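Spent the last few evenings working out what my commute costs. Posting the numbers in case anyone else on the Brevaten line is deciding whether to keep a car.
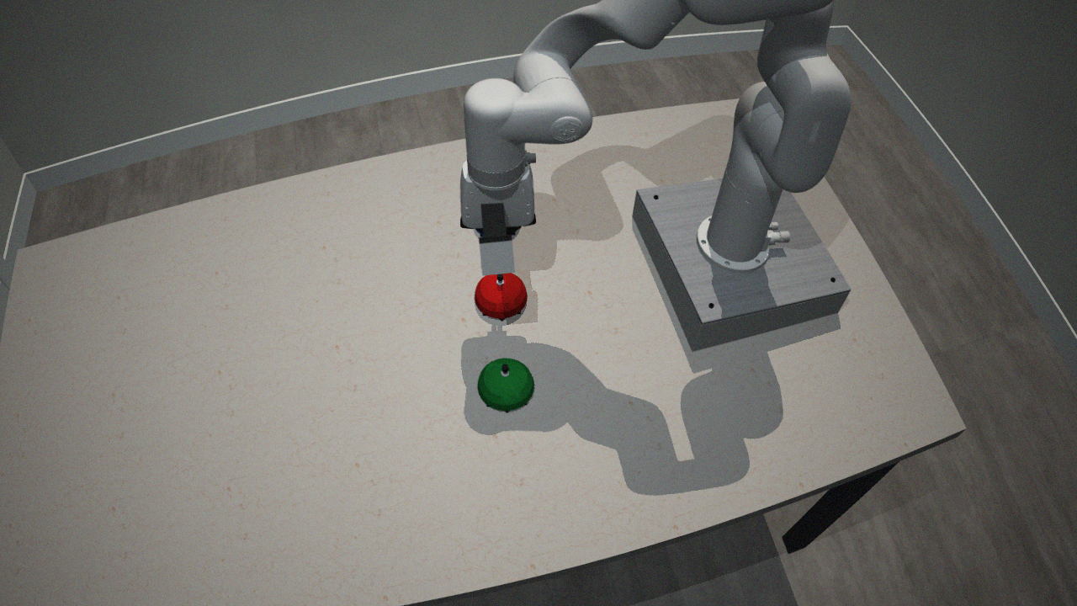

The monthly rail pass is $211. That covers the train and the bus at the Skikar end, but not parking at the station.

Over a year, paying month by month, that's over 2,000 dollars. Go in with that number in mind.

The annual pass is 1,420 if you buy it in December. You have to pay it all at once. I didn't have that much sitting around last winter so I went monthly.

Driving: gas was less than I guessed. Insurance was more. Tires and an alternator wiped out whatever I thought I was saving.

Time is close to even. The train is slower on paper but the highway past Ebihara has been down to one lane since spring.

I've had 2 trains canceled on me this year. Both times they put us on a bus.

Selling the car after the summer. Will start putting money aside for the annual pass now.

Someone asked about bikes. Allowed outside rush hour, last car only.

12 Jun 2019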